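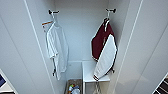
Giáp Heritage Parade — who's walking this year?

livden_lou
Route is posted! We step off at 9 a.m. from the Muson Street library, go down Hetau Avenue and finish at the bandstand. 194 groups signed up, and last November it was 193, so we beat it by one (I'm counting that as a win). My daughter's drumline is in again and she has been practicing on the kitchen counter for weeks.

mapleporch
Yes!! We're walking with the Livden Garden Club. Last year I cried when the elementary school choir went by, and I fully expect to do it again.

curbside_44
Not thrilled with the new route. Hetau Avenue has no shade and hardly any places to sit. My dad is 81 and always watched from the benches on Old Mill Road. Did anyone ask the people who watch, or only the people who march?

livden_lou
Fair point about the benches. The city said Old Mill is too narrow for the floats now. There's a seating area by the pharmacy with 355 chairs, first come first served, and I'd get him there by 8:15.

curbside_44
355 chairs for the whole town. Okay.

tuba_regret
I marched Old Mill for six years and that turn by the bakery was brutal. We lost a banner on it once, and the back row of the band walked straight into the front row. Hetau is wide and flat and the sound carries so much better — you'll hear the drums three blocks off!

mapleporch
Curbside, bring him over to our spot at Hetau and 3rd. We're setting up a canopy and folding chairs, plus lemonade. I mean it, plenty of room.

curbside_44
That's kind of you. He'd like that. I still think they should have held a meeting first.

quietfloat
Agree on the meeting. Love the parade though. The food drive at the end took in 3160 cans last time and I'd love to see it go higher. Anybody know if they take pet food?

livden_lou
They do, separate bin next to the bandstand steps. Dry food only.

tuba_regret
Bringing two bags. Also, the alumni band needs one more trombone, any level, message me.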